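Electric pot trips the breaker only when the dehumidifier is running – wiring or appliance?

Asked by Retno Pattinasarany

The kitchen counter outlets and the laundry alcove share one 15 A breaker. The cooker alone runs fine. The dehumidifier alone runs fine. With both on, the breaker holds for 11 minutes or so and then opens. Panel is a Rorkgate, original to the apartment. I measured 242 W on the dehumidifier with a plug-in meter. The cooker label says 1021 W. That is well under 1800 W.
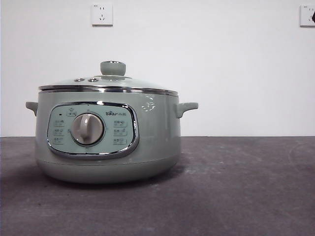

Does a breaker that trips after several minutes point to a short circuit?

A short opens the breaker at once. A delay of minutes means the thermal element is heating up, so look for a sustained overload or a worn breaker.

2 answers

Murali Kotian
Your two loads add up to 1263 W, or 10.5 A at 120 V. A healthy 15 A breaker carries that indefinitely. Something else is on the circuit. Switch the breaker off and walk through the apartment with a lamp, testing every outlet, including the hallway and bathroom. In older units the refrigerator is often on the same run – its compressor would push you over.
If nothing turns up, have an electrician check the breaker and the terminal screw. A loose terminal heats the breaker from outside and it trips early. Do not fit a 20 A breaker on 14 gauge wire.

Comment from Retno Pattinasarany: Hallway outlet is on it. There is a space heater there from December on.

Comment from Murali Kotian: Then that is your overload. Move the heater to another circuit.

Dimas Nair
Had the same thing in my old place. Bought a heavier power strip and it went away for a while. Might be worth a try.

Comment from Siiri Rebane: A power strip does not change the load on the breaker.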